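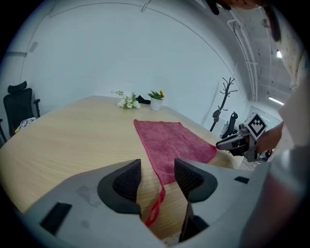 Good morning, and thank you for joining this session on the review of meeting practice at the Drelthorpe regional office. The review began in November, after staff told us in the annual survey that too much of the working week was spent in meetings that did not lead to a decision. The question put to us was a narrow one: how should a public office decide when to meet, for how long, and with whom? Much of the discussion up to that point had been about furniture and rooms. A large conference table in pale wood, such as the one on the slide, invites people to fill it, and invitation lists at Drelthorpe had grown to suit the biggest room in the building. We therefore set the room aside and looked first at the purpose of each meeting.

(Pause. Ask for a show of hands: who has a standing meeting this week with no agenda yet?)

Slide 2. What we looked at

We examined the calendar records of 93 standing meetings across the office. Individual appointments, interviews and hearings were left out. For each standing meeting we recorded its stated purpose, its length, the number of people invited, and whether a written record was kept. The records were held in Kulomik, the office scheduling system, and no personal notes were read at any stage. Staff were told of this in writing before the work started.

Note to speaker: questions about privacy usually come up at this point. The retention schedule is in the handout, page two.

Slide 3. What we found

Most of the standing meetings had been set up for a good reason. The difficulty was that the reason had often passed and the meeting had stayed. One weekly call had been created to manage an office move and was still being held long after the move was finished. Its members had found other subjects to discuss, some of them useful, but no one had gone back to ask whether a weekly call was the right place for them.

Length was the second finding. The default setting in the calendar was one hour, and one hour was what almost every meeting received. Where a chair had chosen a different length on purpose, the agenda was nearly always written down as well.

The third finding concerned records. Decisions were being made, but they were hard to find afterward. Staff who had been absent had to ask a colleague, and the answers did not always agree. 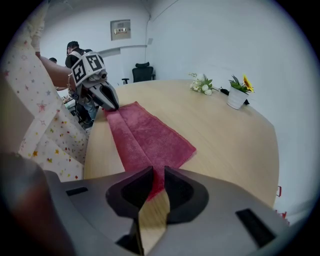
From these findings came the pilot, which ran in the Fundeo and Poduval divisions. The default length was changed to 30 minutes. Each standing meeting was given an end date, after which the chair had to renew it or let it lapse. A decision log of one page replaced full minutes, except where full minutes are required by law.

Slide 4. Results of the pilot

At the close of the pilot, 35 standing meetings had lapsed without being renewed. The two divisions together recovered some 525 staff hours over the period. Please present this figure with care. It is taken from calendar entries, and we do not know how the time was used.

Comments from chairs were mixed. Several welcomed the end date because it gave them a polite way to close a meeting. Others found the shorter default too tight for case discussions, and they were free to set a longer time. New employees raised a point we had not expected: standing meetings had been their main way of getting to know people outside their own unit. The Poduval division now holds an open coffee hour twice a month, with no agenda and no log.

(If time is short, skip slide 5 and go to the recommendations.)

Slide 5. The decision log

The log has four lines: the decision, the person responsible, the due date, and where the supporting papers are kept. It is completed before the meeting closes and read aloud by the chair. Divisions may add lines but should not remove any.

Slide 6. Recommendations

We ask the board to extend end dates and the shorter default to all divisions. We ask that the decision log be adopted as the standard record. We do not recommend a limit on the number of people invited, as the pilot did not test one.

Written comments may be sent to the review office until Thursday, March 26, 2020. Copies of the log template are on the table by the door.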